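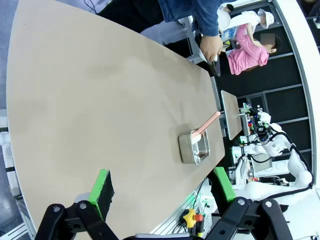
Photo: Dumisani Shezi / Drultance

Fiditum Worktop Compound, matte grade
Two-part resurfacing coat for indoor tables and counters

Fiditum is a two-part, water-based coating for worn indoor work surfaces. It is rolled over an existing laminate, sealed wood or painted top and cures to a flat, low-glare finish. It is sold in one kit size and four colors: beige, stone, slate and off-white.

The matte grade replaces the earlier satin grade. Mixing ratio and coverage have not changed. Satin part B must not be used with matte part A. The labels are similar, so check the lid color before opening: matte part B has a gray lid, satin part B a blue one.

Specifications
Kit contents: part A 2,520 g, part B 300 g, stir stick, foam roller sleeve
Finish: matte
Film build: two coats
Working time after mixing: 40 minutes at room temperature
Recoat: 6 to 18 hours
Light use: 24 hours
Full cure: 7 days
Surface temperature limit, cured: 80 °C
Abrasion rating: 3,000 cycles, Drultance in-house method
Storage: 5 to 30 °C, do not freeze

Surface preparation
Wash the top with a degreasing cleaner and rinse twice. Sand with 180 grit until the old shine is gone, then wipe with a damp lint-free cloth and leave to dry. Chips deeper than 2 mm should be filled first. Silicone sealant has to be cut out completely; the coating will not bond over it, and sanding only spreads the residue.

Curved edges are rolled in the direction of the curve, using the narrow sleeve (sold separately). Mask any edge trim that is to keep its own color. Pull the tape while the second coat is still soft.

Mixing
Add all of part B to part A and stir for three minutes, scraping the sides. Let the mix stand for five minutes before use. Do not split kits by eye. If a smaller batch is needed, weigh both parts on a kitchen scale. Thinning is not recommended on flat tops. On vertical panels up to 2 percent clean water may be added.

Care
Clean with mild soap and a soft cloth. Matte finishes hold finger marks and metal marks more than satin does, and pale colors show them sooner. Most marks come off with a melamine sponge used lightly. Repeated scrubbing in one spot will polish it. Use a board for cutting and a trivet under pans taken from the oven - the temperature limit applies to the coating, and the top beneath may have a lower one.

Fiditum is not rated for direct food contact, outdoor use or standing water.

Ordering
Kits ship from the Dumcombe warehouse. Orders received before 2 p.m. on Thursday leave the same week. Slate is out of stock until August. For orders of more than 800 kits, ask for a single-batch color match when requesting the quote.

Related items: narrow roller sleeve, edge filler, 180 grit sanding pads, Fiditum satin part B (remaining stock only)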